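4. Recruitment and turnover in local bands

4.1 How members were found

The survey asked each band how its current members had joined. Of the 85 bands that returned the form, most gave more than one route. Friendship from school or work came up most often, followed by notices in rehearsal rooms and record shops, and then by what several respondents called "poaching", meaning that a player was asked to leave one band for another after being heard at a shared bill. Online adverts were used mainly to find drummers.

The two towns differed here. In Nusitz, where there is one rehearsal building with 34 rooms let by the hour, players tended to meet in the corridor and swap numbers. Killura has no such building. Bands there practise in garages, church halls and the back rooms of pubs, and a singer can spend years in the town without meeting the people who play the same kind of music two streets away. As one guitarist in Killura put it, "you only hear the others if you live next door".

4.2 Leaving a band

The 257 individual questionnaires included an open question on why the respondent had last left a band. Answers were coded by two readers working apart, using the scheme given in Section 3. Money was seldom named as the main reason. Travel, shift work and the arrival of children were named far more often, and so was disagreement over whether to write new songs or keep to covers. Covers bands in both towns kept their members longer than bands playing their own material – a finding that goes against what Fung reported for larger cities, though the Fung study counted only bands with a recording contract.

Bass players left least often. Many of them played in two or three bands at once, and some did not regard stopping with one as leaving at all. This made their answers hard to code, and we have kept them in a separate row in Table 3.

4.3 Life outside the band

Interviews were held in respondents' homes wherever possible. The talk moved easily from music to rent, meals and the hours people kept, and these parts of the interviews were transcribed in full along with the rest. Late eating was common to nearly all working players, as was the habit of sleeping through the morning after a show.
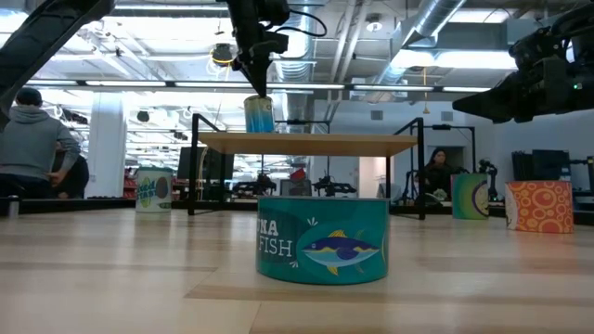
Figure 4. Can with a tuna fish on its label, on a light wooden tabletop.

Respondents who held a day job were more likely to turn down shows in the middle of the week, and bands with two or more such members played almost only at weekends. The venue in Gurar, which holds 200 people and takes bands from both towns, had changed its main night to suit them. Its booker told us that a bill with three local bands filled the room more reliably than a touring act, provided that the bands did not share a drummer.

Younger players saw the weekend pattern as a limit. Several had formed second bands with students, who were free on other nights, and rehearsed with these through December when the older members were busy with family. We did not follow these second bands up, and do not know how many of them went on to play in public. The forms for Gurar itself were too few to treat separately and have been added to those for Nusitz, the nearer of the two towns.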